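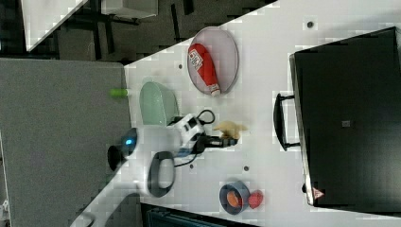
My roommate thinks a report on ketchup should start with tomatoes, and I had to tell her mine starts with fish and mushrooms. Old ketchup was a thin, salty sauce and tomatoes came along way later! I picked 1675 as the start of my timeline, mostly so I'd quit reading further back.

For the cooking part I made 2 batches from an old-style mushroom recipe, one at home and one in the Astwood kitchen lab. The first was so salty I couldn't finish a spoonful.

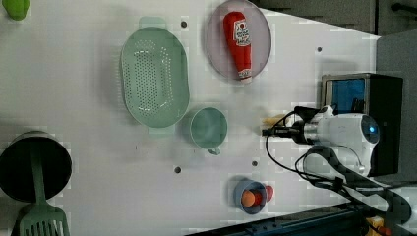

The second got less salt and more vinegar (plus a little clove), and I'd put that one on fries any day. I gave tastes to 44 students and most liked batch two better.

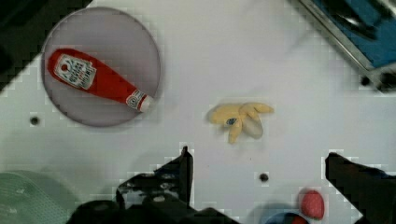

Would it keep as long as the tomato kind? I don't know, I only had January to work on this and both jars were gone by then.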